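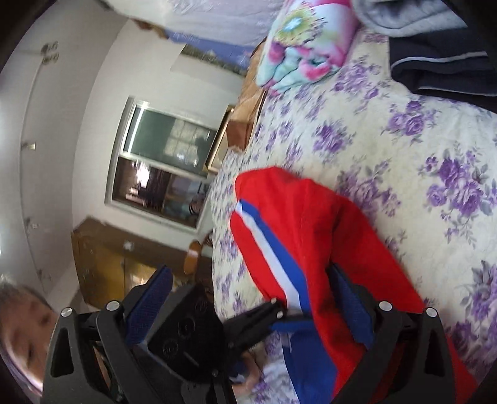

# How Do Movies Get Their Sounds?

When you watch a movie, you hear footsteps, doors, rain, and the swish of a coat. You might think all of those sounds were recorded while the actors were being filmed. Most of them were not. They were made later, by people working in a quiet room with a microphone and a lot of old shoes.

This job is called Foley. You say it like this: FOH-lee. A person who does it is called a Foley artist.

## Why not record everything at once?

On a movie set, the most important sound is the actors talking. The microphones are pointed at their mouths. A microphone pointed at a mouth does a poor job of picking up feet.

Sets are noisy places, too. There may be a generator running, a plane going over, or a crew member moving a light. The sound team tries to keep all of that out, and a lot of small, useful sounds get lost with it.

Some things on a set also sound wrong. A stone castle wall may be painted wood. If an actor knocks on it, you hear wood. A sword may be made of rubber. If two rubber swords hit each other, you hear a dull thud.

There is one more reason. When a movie is shown in another country, the talking is often replaced with a different language. If the footsteps were recorded together with the talking, they would disappear too. Foley is kept on its own track, so it can stay in the movie when the voices change.

## The three main kinds of Foley

**Feet.** The artist watches the movie on a screen and walks in time with the actor. Foley rooms have small squares of different floors set into the ground, such as concrete, gravel, wood, and dirt. These are called pits. The artist stays in one spot and steps in place. A heavy man in boots and a child in sandals may both be "walked" by the same person.

**Moves.** This is the sound of clothes. When a character sits down, turns around, or lifts an arm, the fabric makes a soft noise. You probably don't notice it, but a movie without it sounds empty. The artist holds a piece of cloth near the microphone and rubs or shakes it along with the picture. Cotton is quiet. Leather creaks. Nylon makes a zip-zip sound.

**Props.** These are all the things a character touches, like cups, keys, phones, and books. Sometimes the artist uses the real object. Sometimes something else works better.

## Sounds that come from something else

Here are some tricks that Foley artists have used for a long time:

- Walking on snow: squeezing a bag of cornstarch
- Horse hooves: two halves of a coconut shell
- A bone breaking: snapping a stalk of celery
- A bird flapping its wings: shaking a pair of gloves
- A crackling fire: crumpling stiff plastic wrap

Your ears believe what your eyes are looking at. If you see a horse and hear coconuts at the same moment, your brain puts them together and you hear a horse.

## One small movie

Aranka Szabó made the Foley for a short movie called *Odlow*. It is 26 minutes long and tells the story of a girl who looks after a lighthouse. Aranka worked at a studio named Rondstead, which keeps 700 pairs of shoes and other props on its shelves.

The finished movie has 565 separate Foley sounds in it. The hardest one was a wet rope being pulled through a metal ring. Real rope was too quiet. Aranka soaked a towel, twisted it, and dragged it over the handle of a bucket. She recorded that part in May, and she did it again and again until it matched the girl's hands.

A longer movie can have far more. *The Amadi Road*, which Rondstead worked on next, needed 3,000 sounds, and two artists shared the work.

## Who was Foley?

The job is named after a real person, Jack Foley. He worked at a movie studio in California when movies with sound were new. He and his team stood in front of a screen and made the sounds while the picture played. The work is still done in much the same way, though now it is recorded on computers and each sound can be moved a tiny bit earlier or later.

## Try it yourself

You need a phone or tablet that can record, and a quiet room. Ask a grown-up before you borrow things from the kitchen.

1. Record a short video of someone walking, opening a door, and sitting down.
2. Play the video with the sound turned off. Write down every sound you think you should hear.
3. Look for objects that could make those sounds.
4. Play the silent video again and make the sounds as you watch. Record them on a second device.
5. Play the video and your recording together. Listen for any sounds that come too early or too late.

Most people are late the first time. Watch the whole video a few times before you record, so you know when each sound is coming.

## Words to know

**Foley:** everyday sounds made for a movie after it is filmed

**Pit:** a small patch of floor used for making footsteps

**Prop:** an object that is held or used

**Track:** one layer of sound, kept apart from the others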